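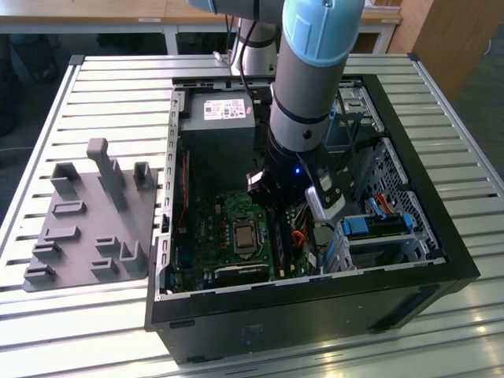 Prapai Phuthong reckons the Bosman will go for double what the catalogue says, and I'd not bet against it. Steel case, cream dial, original crown. When did one last turn up in that state?

nollby_nick
Double?? Estimate is 900. Saw one at the Lembridge sale in December, hammered just over estimate and it had its box. No box here. No papers either, unless I've missed a page.

tickover
You've missed a page. Lot 44, second column. "With service booklet." Not the same as papers but it's something.

nollby_nick
Fair enough. Service booklet from who though. Anyone can stick a booklet in.

Ye-ji Gil
I went to the viewing this morning. Dial is lovely in the hand, a bit of spotting near six, didn't show in the catalogue. Lugs have been polished, no question. Edges gone soft. I'd put it at estimate and stop there.

Prapai Phuthong
Polished a bit, yes. They've ALL been polished. Find me one that age that hasn't. The dial is what people pay for and the dial is right.

Ye-ji Gil
Dial is right, agreed. Hands I'm less sure. Lume on the minute hand is a different colour to the hour hand. Asked the chap on the desk and he said he'd "look into it". He didn't write anything down.

oldstrap
what's the fees at Renbridge these days? last time I bought there was years back and I got a shock at the till

tickover
28 with the VAT on top if you bid in the room. More online. Read the back of the catalogue before you get carried away, plenty don't.

oldstrap
ouch. so 900 isn't 900

tickover
Never is.

wrenhouse
Am I the only one more bothered about lot 328? The little ladies' cocktail watch, no reserve. Going for nothing I bet. My nan had one just like it and I've been looking for ages (movement's always shot on them). Don't all pile in please!!

nollby_nick
You've just told the whole forum.

wrenhouse
oh no

Prapai Phuthong
Safe from me, too small for my eyes. Back to the Bosman, case number starts 2328, if anyone has the old dealer list can they check that against it? Mine is in a box in the loft and I'm not going up there tonight.

tickover
Got the list. 2328 is the early batch, so the cream dial fits. Doesn't say anything about hands obviously.

nollby_nick
Early batch had the signed buckle too. Is it on there?

Ye-ji Gil
No. Modern strap, plain buckle. Should of mentioned that, sorry.

nollby_nick
There you go then. No buckle, odd hands, soft lugs. Estimate at best, I'd say under.

Prapai Phuthong
Buckles come up on their own. Hands too if you wait. You can't buy a dial like that seperately. I'm leaving a commission bid and I'm not saying how much.

oldstrap
what time do they start? can't find it on the site, it just goes round in circles

tickover
11am. They get through them quick so the Bosman will be well before lunch. 328 mid afternoon, unless they stop for a sandwich.

wrenhouse
Booked the afternoon off. Not telling you lot my limit either.

Ye-ji Gil
Had an email back from the desk just now. Minute hand "may be a later replacement". So that's that. Still pretty. I'm out.

Prapai Phuthong
Still in. Will post the hammer price after, whoever gets it.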